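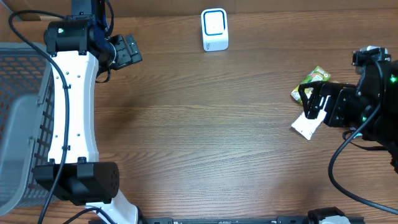 LUDVILLE, November

Third day in Ludville and I'm going to say something unpopular. The "city that never hurries" line on every tourism poster is doing a lot of heavy lifting. A thread.

Everyone who comes here tells you to go to the old harbour at sunrise. I went at sunrise. It was shut. The walkway gates open at nine and a bloke in a council vest told me they've opened at nine for years.

Then there's the famous Zaltel tram. The guidebook calls it a must. It's a tram. It goes up a hill, it stops, and the driver gets out for a smoke. The view at the top is mostly the back of a hospital.

I asked Edeltraud Pichler, who runs my guesthouse, what locals do on a day off. "Leave," she said. Then she gave me a bus timetable.

Tried the Brellus food market after dark. The blog I'd saved promised 60 stalls. Maybe there are in summer. I found a strip of closed shutters, a few open counters and one very good dumpling soup. I'd go back for the soup. I wouldn't cross a city for it.

Every review of Moser Street says "colourful". It has been repainted, yes. Half the ground floors are short-stay rentals with key boxes on the railings, and I'd like to know who's meant to be living the colourful life in there.

The day pass costs 71 and covers "all major attractions". Read the small print before you buy. The tram isn't included, the tower isn't included, and the museum was already free. I did the sums at the counter and put my wallet away.

Credit where it's due – the public library. Warm, big windows, decent coffee, and you can sit for hours without anyone trying to sell you a boat tour. It's in none of the top fives I read.

The neighbourhood behind the station is meant to be rough. I walked it at 5 in the afternoon and got honked at once, by a driving school. Best bakery of the trip. Make of that what you will.

Someone will reply that I need more time here to "feel the rhythm". Could be. I've heard that about every city with slow service.

Taking Edeltraud's bus out to the lakes tomorrow. She says they're nice. She also said the tram was nice, so I'm packing a book.

Comments

Palesa Mtshali: The harbour gates got us too. We stood there with our thermoses like idiots.

Krum Dumitrescu: Grew up here. The tram is for my nan's shopping, leave it alone.

Nadja Prantl: Which bakery??

Seraina Hollenstein: You went in the off season and complained it was the off season. Still, fair point on the pass.

We use cookies to remember your settings and measure visits. Accept all | Manage choices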